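The Key Rings of Sultthorpe

Natália Hájek carries 13 keys and can tell you a story about every one of them. She runs Urkamum, a tiny repair shop in Sultthorpe where people bring in broken clasps, bent hooks and the sort of small hardware most of us throw in a drawer.

"I love small things that hold other things together," she told me over tea. "A good ring can outlive the car, the house and the dog whose tag it was on!" 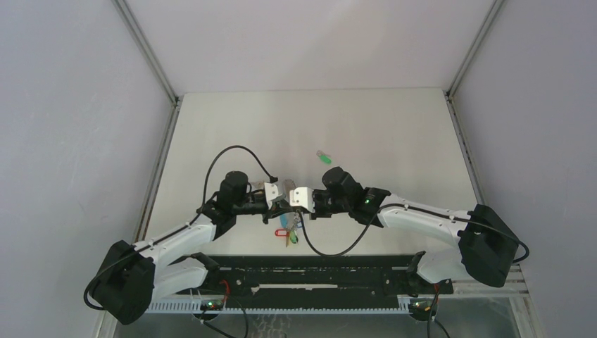
She grew up over her aunt's sewing shop in Tukengate, sorting buttons after school. "We had 144 little jars, and I knew them all by feel," she said. "My aunt would turn off the light and test me. I thought every kid did that."

The shop came later, after years of office work she describes as "fine, just fine." Her first customer was Siyabonga Sibiya, a retired bus driver with a suitcase that wouldn't close. He still stops by most mornings, usually with pastries, and he has strong views on zippers.

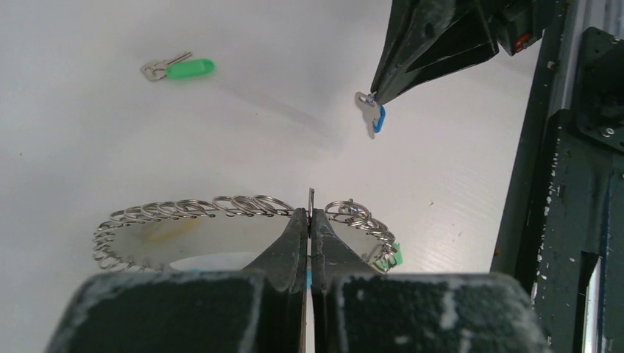 "He thinks metal ones are the only real ones," Hájek said, laughing. "I've shown him nylon zippers older than my son. He won't budge."

Her evening classes fill up fast. Pendo Magesa took one in November and went home with a mended necklace from her grandmother. "I'd been scared to touch it for 12 years," Magesa told me. "Natália just handed me the pliers and said go slow, twist sideways, don't pull."

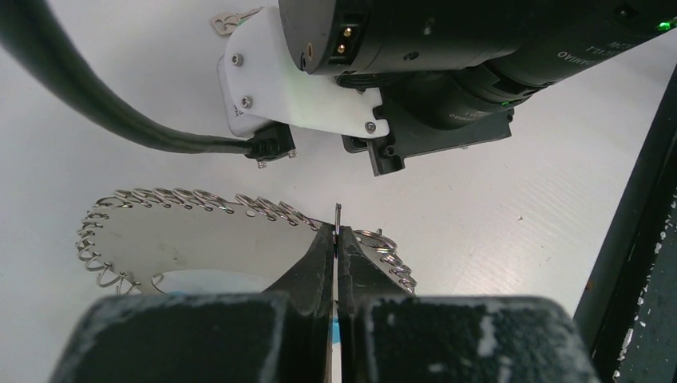 What She Wants to Fix Next

Umbrellas! She has a whole shelf of them waiting, and she's been writing to Lamduan Somboon, who repairs them in Srisuk, for advice on ribs and springs. Their letters run to several pages, with drawings.
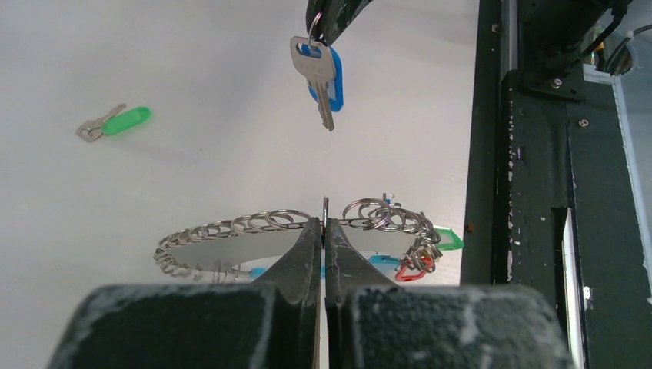
A thin piece of metal, held upright.

"She says I use too much glue," Hájek said. "She's right, and I've started over on the blue one."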